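Saltska Key Lockbox, Wall Mount — For Rentals and Listings

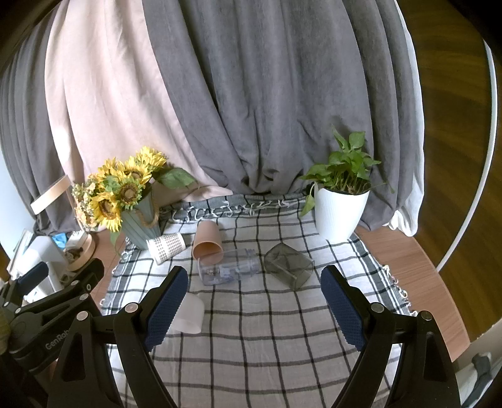
The Saltska is a push-button lockbox for property managers, listing agents and owners who rent out a condo or house part of the year. It holds up to 13 standard house keys, or two keys and a garage remote. The code is four to seven digits and can be changed with the door open. No batteries, no app.

The body is cast zinc with a rubber weather cover over the buttons. Four screws and masonry anchors are in the box. For stucco, buy the longer anchor set (item 357). Check with your condo association before drilling — many buildings want lockboxes kept on a common rail near the entrance, and for those we sell the shackle version.

Specifications
Mounting: wall, four screws
Inside depth: 2 inches
Code combinations: see the sheet packed with the box
Finish: black or gray
Item number: 390

Setting the code
Open the door and push the small lever on the back of it to the left. Enter the new code, then return the lever. Try the code a few times before you close the door.

If the code is lost, we can't open the box remotely. A locksmith will have to take it off the wall.

Orders and returns
Van Hecke ships from stock. Unmounted boxes can be returned within 30 days. Offices ordering a dozen or more should write to Birutė Sakalauskas in trade sales, who can also set up boxes with the same starting code. The gray finish is back in stock in January.

Also in this line
Saltska shackle lockbox
Lonura key tags, pack of 50
Jorkico sign post rider clips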